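Small Automation Forum > Buying and budgeting > First bin picking cell, what goes on the budget sheet?

Thread started by jllanos
March 22, 2025

I have to put a budget together for a bin picking cell and I would like people to look over the headings before it goes upstairs. We are a small outfit that sorts mixed returned goods: household bits, toys, brushes, small tools. At the moment it is all done by hand on two benches. The plan is one arm, one gripper, two bins, moving things from one to the other so we can see what it can pick up and what it can't. If the trial goes well there would be a proper cell next year.

My headings so far:

Arm and controller
Gripper
Camera and computer
Table and bins
Guarding and safety assessment
Training
Contingency

I have two quotes. Tranitz would supply the whole thing built and installed, one price, one invoice. The other route is a used arm from a dealer, a gripper from Borkik, and we do the rest ourselves with me and one fitter. The second is a lot cheaper on paper. I don't trust the paper, so that is why I'm asking.

Jhosep Llanos

Reply by zwahlen_a

Split "Table and bins" out. That line always gets a token amount put against it and it always goes over. Put down the table, the fixings, the bins, spare bins, and the time to level and fix everything. Bins are cheap but a bin that shifts a few millimetres will cost you a day of confused testing.

Also there's no line for hoses and cables. If your gripper runs on air you need the hose, the fittings, the valve, a regulator and something to hold it all to the arm. If you buy the used arm, ask in writing what comes with it. Dealers will sell you an arm and a controller and leave out the cable between them, and you find out when the pallet turns up.

On the choice itself, I would go with Tranitz or someone like them. You have one fitter.

Reply by elvira_c

I disagree with zwahlen_a on the last point. For a trial I would build it yourselves. If Tranitz build it you will have a nice cell that does what was written in the specification, and you don't know yet what to write in the specification. You'd be paying for changes from the second week on.

Agree about splitting the table line.

Reply by jllanos

Thanks both. Borkik's gripper is air. The quote has the gripper and "standard fingers" and that's all. I've asked what standard means.

The used arm does come with its cable according to the dealer. I'll get it in writing.

Can anyone say what a trial set-up looks like when it's a few months in? All the pictures I have are from brochures.

Reply by rocio_rios

We're doing much the same job as you with one arm and a pair of grey bins, mostly mixed household and toy items. It isn't pretty, but the money that went on it went in the right places for the most part.

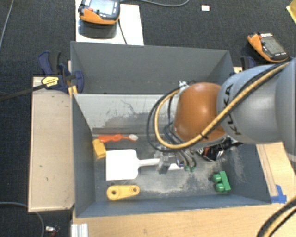
Rocío Ríos

Things I would budget for differently if I did it again, going by our own spreadsheet:

Hose and cable on the wrist. We put down nothing for it. You want enough length to let the wrist turn and not so much that it catches on the bin wall, and we went through a few versions before we had a loop we could live with. Allow for spare hose, spare fittings and a box of ties.

Clamps. Ours are ordinary bar clamps on the bin edges. We priced a proper fixture plate and decided against it for the trial. I'd do that again. You will want to move the bins more often than you expect while you are working out where the arm can reach.

Bins. The inside gets scuffed and marked. It doesn't matter much to the gripper but it can matter to the camera. Buy spares from the same batch at the start so that you don't end up with a different shade of grey.

Fingers. This is where I'd put your contingency. Flat things with thin handles, like a kitchen spatula, ask for something different from a toy brick or a toothbrush. One set of fingers won't do the lot equally well. Our second set came to 505 euros with the drawing work and I'd forgotten to put in a line for it.

Test items. Sounds silly but we buy them. You want the same objects every time so you can compare one week with the next, and you want duplicates for when one breaks or goes missing.

Reply by zwahlen_a

Useful, thanks. I'd still say that bar clamps are fine up to the day somebody leans on the bench. What do you do about checking position after a bump?

Reply by rocio_rios

We touch off on the bin corners at the start of a session. Takes under 10 minutes. If something gets knocked in between we do it again. For production I'd want dowels or a plate, no argument there.

Reply by elvira_c

I think that answers the plate question for Jhosep too. Leave it off the trial budget and put it in the one for next year.

Where I would spend instead is the floor and bench space. People budget for the footprint of the table. Then there are the controller, the computer, a place for the handheld kit, somewhere for cables to run, and room for a person to get round the back. Take the table size and at least double it. If your firm charges floor space to departments, that's a real cost and someone will ask.

Reply by fhuanca

Coming at this from the purchasing side, as I'm the one who signs these off where I work.

The technical lines are usually all right. What gets sent back is the rest. I would want to see:

Delivery and lifting. A used arm comes on a pallet and someone has to get it off and onto a base. If you hire a lift for the day, put it in.

Service. What happens when the controller faults and there is nobody in the building who has seen it before? Either a call-out contract or a named person with paid training.

Staff hours. "Me and one fitter" is a cost. If you leave it out, the self-build will always look cheaper than the integrator, and I'll assume you have left it out on purpose.

Exit. What can you sell or reuse if the trial stops? An arm holds some value. A custom table doesn't.

Has anyone suggested leasing? We took a packing arm through Mirkari on a short lease and bought it out afterwards. It cost more in total, but it came out of a different budget and got approved a good deal quicker.

Flor Huanca

Reply by jllanos

I hadn't put our hours in at all. I did a quick sum tonight and it brings the two quotes a lot closer. The self-build is still cheaper but not by the amount I was going to show.

Mirkari is new to me. Do they lease used equipment or only new?

Reply by fhuanca

New only when we dealt with them, and a minimum term. Ring them, it may have changed. Read the part about modifications. Ours said nothing could be drilled or fixed to the arm without their written agreement, and that included brackets for hoses.

Reply by elvira_c

That clause would put me off straight away for a picking trial. You'll be hanging things on that wrist every week.

Reply by zwahlen_a

You can use straps. No drilling needed. I wouldn't rule out a lease over it.

Reply by elvira_c

If the contract says fixed to, then a strap is fixed to. I'd want that cleared up before signing and not after.

Reply by fhuanca

We asked and they said straps were fine. It was in an email, so keep the email.

Reply by jllanos

Right, here is the sheet as it stands now. Shout if something is missing.

Arm and controller, used, with connecting cable confirmed in writing
Base and fixings
Delivery and lifting
Gripper and first set of fingers
Second set of fingers (Rocío's figure plus a bit)
Air: hose, valve, regulator, fittings, ties
Camera, mount, computer
Lighting
Table
Bins, 4 the same, two in use and two spare
Clamps
Test items with duplicates
Guarding
Safety assessment, outside firm
Training, two people
Service call-out
Our hours
Floor space charge
Contingency

Separate page for next year: fixture plate, proper cable routing, second arm if wanted.

I'm showing the Tranitz price next to it with the same headings filled in where they cover them. They don't cover test items, floor space or the second fingers, so those get added to their column as well.

Reply by rocio_rios

Looks much better than ours did. Two things. Put the guarding above the gripper in your order of spending. We had everything on the bench and couldn't run at a decent speed for weeks while the scanner was on back order. And ask Borkik how long fingers take, as well as what they cost.

Reply by zwahlen_a

Get a price from Tomar for the gripper too. Not saying they're better. Purchasing will ask for a second quote on it and you may as well have it ready.

I'm still on the side of the integrator for a firm your size, for the record. But with both columns on one page your bosses can decide that themselves.

Reply by fhuanca

Yes to the second quote. And write the percentage next to the contingency line along with what it's for. A bare lump at the bottom is the first thing I cut.

Reply by jllanos

Borkik came back. Standard fingers are plain parallel ones, blank, to be machined by the customer. Five weeks if they do the machining, so it goes on the order now along with the gripper. Tomar have a form to fill in before they'll talk price, doing that on Monday.

Guarding moved up to the top. Contingency is going in at 5 per cent for fingers and 5 per cent for everything else, written out like that.

Reply by elvira_c

Swap those round or raise the first one. Fingers will eat it.

Reply by jllanos

Raised it. Sheet goes in next week, I'll post what they say. If it's a yes we'd want it all running before December.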